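4. Connecting the Evow controller to your console

Before you start, check that the controller has at least 70 per cent charge. With less, the firmware update will not begin.

1. Turn off the console and remove all other controllers.
2. Press the Pair button on the Evow for four seconds, until the light becomes blue.
3. Turn on the console and open Settings – Accessories – Add new.
4. Choose "Evow 2" from the list and confirm with the right trigger.
5. Start your game and open its controls menu. Select the Plurkero profile for shooters, or Hajji for racing.

Note: The profile is saved in the controller, so you can use it at a friend's house without doing these steps again.

Caution: Do not unplug the cable during the update. If the light turns red, wait until it goes off and repeat from step 2.

4.1 Setting the stick sensitivity

Put the controller on a flat surface and do not touch the sticks during calibration.
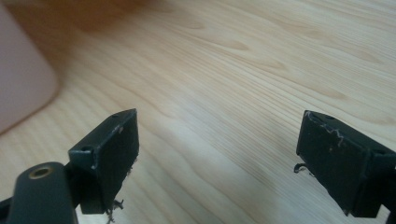

Fig. 6. Light-coloured wooden tabletop.

The factory value is 300. For aiming over long distance we recommend a lower value – try it first in the practice mode of your game. To go back to the factory value, hold Pair and Menu together.

Doltau Support, December 31, 2019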